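Zosska hand-held grippers, the pair – after 3 months of use
Reviewed by Remedios Pastor

Overall: good for the price, but please read the part about the jaws.

We use these grippers in our small workshop to record table tasks, which are later used to teach an arm. I ordered the pair from Tichý and they came well packed in January. Assembly took one evening. The manual is short but clear, except for the page about the cable, where the drawing shows the plug turned the wrong way.

What I like: they are light, the trigger is soft, and my hands are not tired after an hour. My colleague has smaller hands than me and she is also comfortable. The tracking stays stable if you do not turn the wrist too quickly.

Now the fault. After 200 recordings the right gripper began to lose its hold. It closes normally, you feel the click, and then the jaws slowly open by a small amount. With a sponge or a cloth you do not notice it. With a thin hard handle it is a real problem. Twice the tool turned in the jaws while I was working, and once it fell out and hit my knee. It was a light tool, so I had only a bruise, but I would not like to try the same with a knife.

I opened the housing (four screws, careful with the spring) and found that the small stop behind the trigger was worn on one side. The left gripper had no wear there. I wrote to Zosska and they answered the next day, which was polite, but they asked me to send back the whole pair. In the end I fitted a stop from Brorex, made for their older model. It needed some filing. It has held for 300 recordings since then.

My advice: check the stop every few weeks, keep sharp things out of the jaws, and wear closed shoes. I would buy them again, but only with a spare stop in the box.

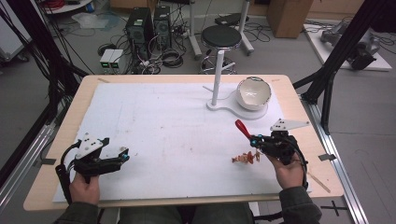

Both grippers at the table, a red handle in the right one.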